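FOR IMMEDIATE RELEASE
December 2021

Weltstead opens Radmont packing room, new see-through carry bags go out in January

RADMONT - Weltstead, the household goods and refill shop, has moved all its bag packing into one room at its Radmont site. Doors open now for trade visitors, first public pickups in January. Orders that used to be split between the shop counter and the back store get packed in one place, on one big table, and handed over in a bag the customer keeps.

The bag is the news really. Called the Fulent, it replaces the brown paper sacks Weltstead has used since opening. Plastic you can see through, more or less, a printed front, long strap handles. Folds down small when empty. Stands up by itself once there's something in the bottom, and that was the whole point of the redesign. Paper sacks fell over. Eggs suffered.

"We wanted a bag you can check without unpacking it," said Selim Yurt, who runs packing for Weltstead. "You look at the side, you see the soap is in there, off you go. Before, people were tipping everything out on the counter to find the one thing. Every Christmas the same. I've picked up so many lentils."

Packing at Radmont runs in 2 steps. Heavy and flat things go in first, so the base sits square. Then the light stuff, then the slip with the customer's name, tucked down the side facing out. Bag gets lifted by the strap to test the load before it leaves the table. If it swings or tips, it's repacked. Takes a few seconds and saves a phone call.

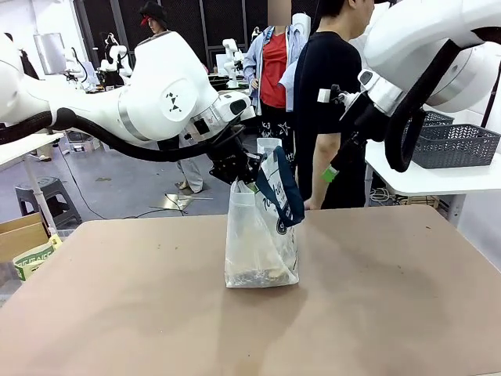

Handles were the long argument. Early samples had short ones, fine in the hand, useless on the shoulder, and anyone in a winter coat gave up on them. The strap was lengthened twice. It now goes over a coat sleeve with room to spare and hangs over a hook or a stroller bar without bunching up. Weltstead also asked for a softer edge after complaints from customers who walk home uphill, and there are plenty of those in Radmont.

The finished bag creases. Weltstead would like to be upfront about that. It comes folded, it gets stuffed in drawers and glove boxes, it wrinkles and it stays wrinkled. Doesn't affect the use. Wipe clean with a damp cloth, no dryer, no iron please (somebody did ask).

Everything in the packing room was picked around the table. Big enough for a full order laid out flat, smooth enough to wipe between jobs, plain finish so a dropped label shows up. It has a few marks on it allready and it's staying. Shelving is along the wall, heaviest goods at waist height, refill pouches lowest. Returned bags come in by the side door and get checked, wiped and folded again.

The first run is in 3 sizes:

Small, for top-ups and single refills
Medium, the everyday one, fits a standard household order
Large, for bulk dry goods and laundry powder

All three have the same strap. Customers who signed up to the autumn trial, 107 households in total, keep the bag they tested and get a second one free when the public pickups start. Trial households should bring the card they were sent. Lost cards, just ask at the counter, there's a list.

Comments from the trial were mixed in places and useful. People liked seeing what they had. A few did not like the neighbors seeing what they had, fair enough, so a plain lining sheet is being looked at for spring. Several asked for an inside pocket for keys. No promises on that yet.

Weltstead's partner shop Gökçe will stock the medium size from the same week and take back worn-out bags from either shop. Gökçe sells loose tea, spices and pantry goods and will be packing its own orders with the same two-step method, after staff spend a morning at Radmont learning it.

"It's a bag," said Yurt. "I know it's a bag. But we pack all day long and a bad one makes the whole day worse. This one stands there and waits for you."

Trade visits to the packing room are by arrangement. Samples of all sizes availible to press and to shops thinking of joining the take-back plan. Pickup hours for January will be posted in the window and on the Weltstead notices page.

Press contact: Selim Yurt, Weltstead, Radmont. Please mark messages "Fulent bag" so they reach the right desk.

ENDS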